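How to Oil a Wooden Table

An oiled table needs a fresh coat once or twice a year. The job takes one evening, plus a night of drying.

Clear the top and wipe it down with a damp cloth and a drop of dish soap. Let it dry fully. Sand lightly with 190 grit, always along the grain, and go easy near the edges. If you have old water rings, start on those spots with 140 grit or so – then finish the whole top with the finer paper.

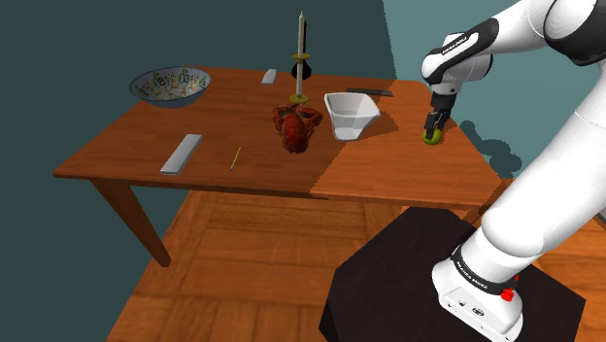
Vacuum up the dust and go over the wood with a dry cloth. Pour a little oil in the center and spread it thin with a cotton rag. Leave it for 40 minutes, then rub off everything that hasn't soaked in. Oil left sitting on top turns sticky.

Put on 2 coats, with a night between them. Don't forget the underside if the room gets damp in April.

Lay used rags flat outdoors to dry before you throw them out. Balled up, they can catch fire on their own.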